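Robotics / Data Collection · 2 comments · 25 shares

3.2 Collecting the demonstrations

We gathered 378 demonstrations of cloth handling over February, all with the Lestano hand-held gripper and no robot arm. The arm is expensive and sulks; people are cheaper to restart. Each operator held the tool, brought the fingertips to a piece of fabric on a table, and pinched, lifted or dragged it according to a printed card. Sessions were capped at 25 demonstrations, a limit we set after reading our own notes from the first long afternoon, where the handwriting gives out before the data does.

Cloth was chosen over rigid objects for the usual reason, namely that it had already defeated our earlier policy, Kadum. A block stays where it is put. A sheet of fabric has opinions, and most of them concern the edge. 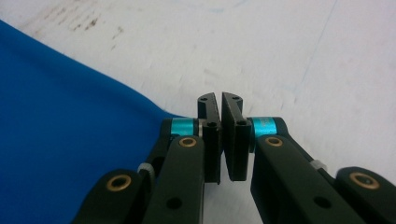
Figure 4. Two-finger gripper beside a sheet of blue fabric on a white tabletop.

Approach angle was left to the operator. We had first written a rule for it, which every operator followed differently, so we dropped the rule and kept the variety. Recordings in which the fingers closed on air were labeled as misses and retained. Up to 200 examples went into each training run, drawn evenly across operators so that the model would not simply inherit the habits of whoever had the freest calendar.

Labels were added by hand in Urkance and checked by a second reader. The two readers disagreed most often about when a grasp begins, a question we had listed in the protocol as trivial. We use the later of the two marks throughout Section 4.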